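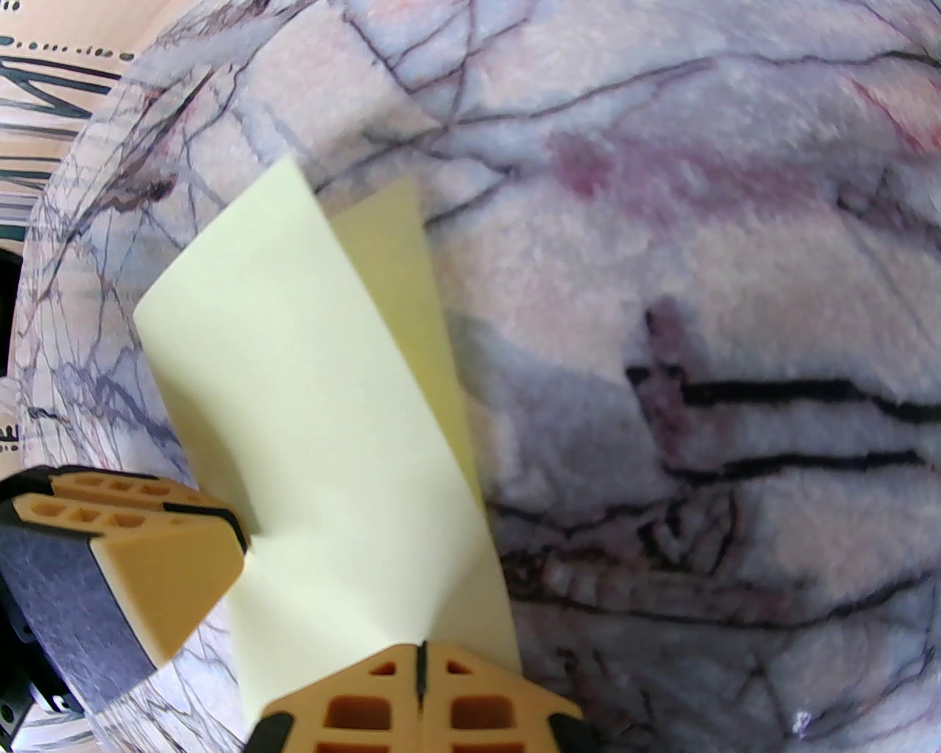 Does a robot that has been shown a task 30 times know how to do it? Only the version it was shown, and sometimes less than that.

Unit 2 notes, teaching by hand and by remote

The Kershaw handout says a person can "pass on a skill" by guiding the gripper. Be careful with that phrase. What gets passed on is a set of recordings: where the fingers went, when they closed, what the wrist camera saw.

Picking up paper is a good test. A sticky note has almost no height, and a person at the controls can't feel it. Operators make small fixes without noticing -- a nudge, a second try -- and those go into the data too.

Mullby reports 27 good runs out of 30. Ask who reset the note between runs, and where they put it.

For Friday: read the Cavport log, run 608 only. Mark every pause. Bring it on paper.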